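About Anska

Who we are, what we do, and the business with the power strip

Anska is a small firm that looks into robots after they have done something they shouldn't. We visit, we ask to see the logs, we are told there are no logs, and we find the logs. Then we write a report in plain English and send it to whoever has to decide whether the thing gets switched back on.

We work mostly on arms small enough to share a bench with a person: sorting, packing, labelling, holding a part still while someone does something to it. Large industrial cells have fences and whole departments to worry about them. Small arms tend to have a laminated sheet and a man called Keith.

How we started

The company began with a fault of our own, and it seems only fair to put it on this page before you hear it from somebody else.

Sérgio Bastos and Lingyun Lei used to build benchtop sorting arms under the name Husora. They were decent machines. One of them was sold to a firm called Prillura, which packed replacement parts for garden pumps, and it sorted washers there for most of a winter without complaint. Then one June afternoon it stopped dead with its gripper shut, waited long enough for a packer to reach in and clear a washer from under it, and started again.

Her sleeve was caught and her wrist was bruised. She pulled free, said a few things about Husora that were entirely reasonable, and hit the stop button, which worked. She was back at the bench the next morning. The arm wasn't.

Sérgio drove over that evening expecting a software fault, as Lingyun had written the software. Lingyun went with him expecting a wiring fault, as Sérgio had done the wiring. They spent two days being polite to one another.

The cause was a plug. The arm's controller was fed from an ordinary switched power strip at the back of the bench, and the plug had worked itself slightly out of its socket, a hair at a time, every time the arm swung to the far tray and tugged on the lead. When it had come out far enough, the supply dropped. When the bench got leaned on, the supply came back. And the controller, on getting its power back, did what Lingyun had told it to do in a line of code written late one night to save time during testing: it picked up where it had left off.

So they were both right, which pleased neither of them. A machine should never start moving just because the electricity has returned. It should sit there and wait for a person to tell it to. Everyone who works with machines knows this, including the two people who had forgotten it.

Husora recalled every arm it had sold. There were 40, and Lingyun can still tell you where each of them went. The recall took all of the money and a fair bit of the goodwill. When it was over the two of them had no product to sell, and a surprisingly detailed knowledge of how a perfectly good robot can be let down by the things plugged into it. Prillura's owner asked if they would come and look at his other machines. He was the first customer of Anska, and he still haggles.

What we do now

Most of our work falls under three headings, though customers rarely ring up using them.

Fault investigation. Something has happened and you would like to know why. We ask you to leave the machine as it is, touch nothing, and resist the urge to tidy. Please do resist it. Half the evidence in our trade is in where a lead was lying, and the first thing people do after a fright is coil everything up neatly.

Restart and power loss checks. Nothing has happened yet. We take the supply away from your machine in as many rude ways as we can think of, give it back, and see what the machine makes of it. We do this with the arm empty, then with it holding something, then at full reach. The test runs to 100 interruptions and is very dull to watch. We charge a fixed price for it, and the price is on the rates page, where we'd ask you to look before phoning Bianka.

Cable and bench surveys. We look at how the arm is powered, where its leads go when it moves, and what they can catch on.
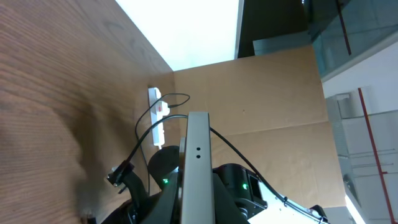

The surveys are the part people try to talk us out of. It is hard to get excited about leads. A customer will happily pay for a new guard or a sensor that beeps, and then run the whole arrangement off whatever was in the drawer. We have found controllers sharing a socket with a kettle. We have found a stop button wired with great care to a box that somebody had unplugged in order to charge a phone. In one warehouse we were shown a very handsome safety cabinet, properly labelled, with nothing in it.

None of these people were fools. They had a job to get out of the door, and the robot worked, and it went on working right up until it didn't.

What we look for

We publish our survey questions because we would sooner you fixed things before we arrived. The full sheet is on the downloads page. The ones that catch people out are these.

Move the arm slowly through its whole reach and watch the leads and leave the gripper to look after itself. Does anything go tight? Does a loop hang where a hand, or the arm, could go through it?

Can the plug be pulled out by the movement of the machine? If you aren't sure, mark the plug and the socket with a line of pen, run a full shift, and look at the line.

Is there a switch within elbow range that turns off more than you think it does? Rocker switches on power strips are very easy to knock. They are even easier to knock back on again, and that is the half that hurts people.

When the power goes, what happens to whatever the gripper is holding? Some grippers hold on, some let go, and a few do one and then the other. You should know which sort you own. It ought to be written down somewhere near the machine, in words, by someone who has tried it.

When the power comes back, does anything move? Anything at all, including a small "hello" twitch that the manual describes as homing. If it does, and a person could be in reach, stop using the machine and ring us, or ring anyone competent.

Do the lights tell the truth? A lit LED on a motor usually tells you that the motor has power. People read it as "all is well". Those are different messages, and we have a whole drawer of reports about the difference.

The people

Sérgio Bastos does the electrical side. He carries a torch at all times, including to weddings, and will look under your bench before he shakes your hand. He has strong views on extension leads and has been asked not to air them at lunch.

Lingyun Lei does software and logs. The line of code that started all this is printed out and pinned above her desk. She put it there herself. She also runs our half-day course on restart behaviour, and opens it by passing the line round the room and asking who can spot the problem. Somebody usually defends it.

Bianka Szabó runs the office, the diary and, in practice, the company. If you want a visit, she is the person to be nice to. She reads every report before it leaves and sends back any sentence she can't follow, so our reports are shorter than they used to be.

Jinlong Yu joined us from Shi, where he maintained packing arms on nights. He is the only one of us who has had to keep a line running at four in the morning, and he is very good at telling us which of our recommendations will be ignored by the end of the week. We then change them.

Cuiping Bai takes the machines apart. Grippers, mostly: bent fingers, tired motors, screws that have been done up by someone angry. She has nine boxes of failed parts on a shelf in the workshop and will show them to visitors whether or not they have a train to catch.

What we won't do

We won't tell you a machine is safe. We will tell you what we tested, what it did, and what we think you should change. If you need a sentence with the word "guaranteed" in it, there are firms who will sell you one.

We won't write two versions of a report. We get asked for this more than you might suppose, generally in a quiet voice and in a car park.

We don't sell robots any more. We don't take commission from people who do. Please stop sending us hampers. (Bianka would like it noted that the cheese was very good and was returned anyway, apart from the piece Sérgio had already eaten.)

The arm from Prillura

We still have it. Prillura didn't want it back, and we didn't feel we could put it in a skip. It lives on a stand by the workshop door with its new software, a locking connector and a proper lead clamp, and it's used on the course. At some point in the morning Lingyun gets a volunteer to pull the plug out and push it back in. The arm sits there and does nothing at all.

Finding us

The workshop is round the back of the building, past the tyre place. The bell doesn't work. Sérgio knows about the bell. Visits are by appointment, weekdays, and the office shuts between one and two.

If you have had an incident and someone has been hurt, deal with them first and your own reporting duties second, and ring us after that. Leave the leads where they are.

Page last updated 25 April 2024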